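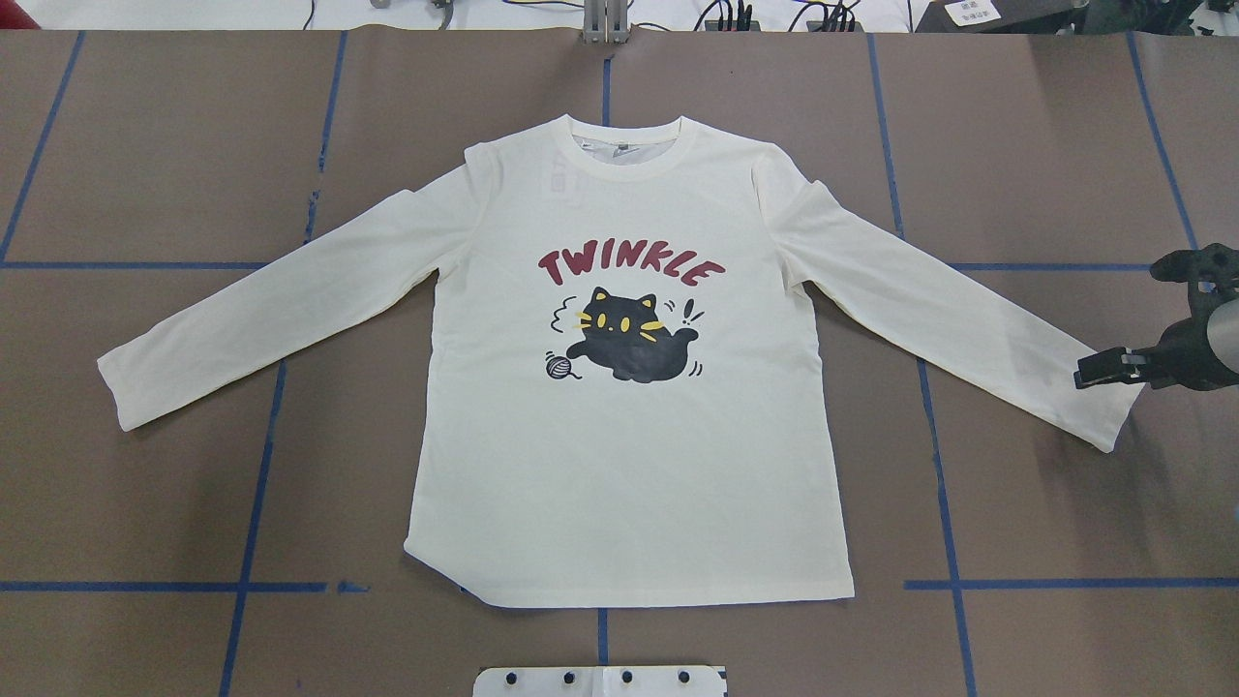 Threads > Household > Laundry claims

Print this thread | E-mail this thread

1/ The Flirkdale laundry strips people keep telling me to buy. The box says one strip does a full load and your whites come out "like new." I bought 50 of them in June. Let's talk.

2/ First, the price. 18 bucks a box, and the box doesn't say what a full load weighs. My full load and your full load are different animals.

3/ "Up to 273 washes brighter." Brighter than what? I wrote to Flirkdale and got a coupon back.

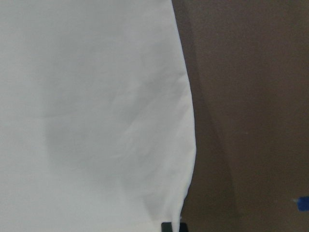 White cloth, up close.

4/ My neighbors in Sillbridge swear by them. Same neighbors swore by the magnet ball -- remember the magnet ball?

5/ What I did: 20 loads with strips, 20 with the cheap Prasberg powder, same machine, same warm cycle. Then I mixed up two piles of shirts and asked my family to pick the strip pile. They argued, then guessed wrong.

6/ Not a lab test, I know. But if "like new" is real, you shouldn't need a lab to spot it.
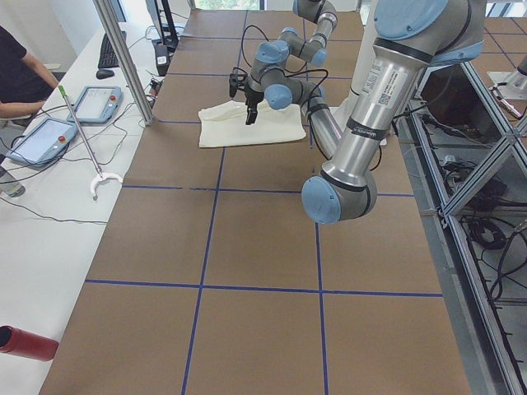
Folded white cloth on brown paper.

7/ Someone will say hard water. Fine. Then print that on the box.

8/ The Onuoha store brand makes the same promise in smaller type, for less. I don't believe that one either -- but it's cheaper to not believe.

9/ Using up the rest of the strips on towels. If you've got a side-by-side with the water hardness written down, send it and I'll read it.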